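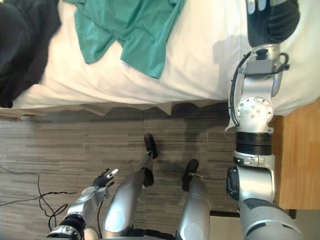 Fig. 1. White sheet with soft folds and creases, teal-green cloth on top.

Textiles 202, Week 6: Why Cloth Hangs the Way It Does
Notes by Teemu Lindqvist

Last week was fiber, this week is drape, and drape is my favorite topic in the whole course! A sheet of paper bends one way at a time. Try to wrap it over a ball and it buckles into sharp points. Woven cloth will curve in two directions at once, and the reason is shear: the yarns cross at right angles but can pivot a little where they meet, so each tiny square can lean into a diamond.

Try it now with your swatch of Plavetti twill. Pull along the warp and hardly anything happens. Pull along the weft, a bit more. Now turn it 45 degrees and pull on the bias. See how far it goes? Dressmakers have used that stretch for generations, and a skirt cut on the bias hangs completely differently from the same skirt cut straight.

Three terms to know for the quiz:
Bending stiffness: how hard the cloth fights being folded.
Shear stiffness: how hard the yarns fight that pivot.
Drape coefficient: how much of a hanging circle of cloth still shows in its shadow, as a percentage. Low means limp, high means stiff.

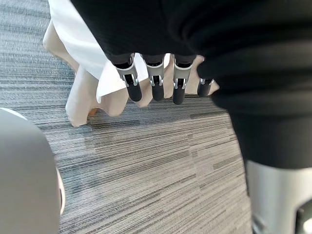
Weight matters too, but be careful with it. Our Dondska wool comes in at 238 grams per square meter and drapes beautifully, while the much lighter Dritex sample stands up almost like card. That's the finish at work: a coating glues the crossings together, the yarns can't pivot, and most of the shear is gone. Wash some of the coating out and the cloth starts to relax (this is great fun to test at home with a starched napkin).

For next time, read the Lehtinen chapter on knits and bring your swatches back. Knits are loops all the way through, so half of what I just told you about yarns crossing will need rethinking.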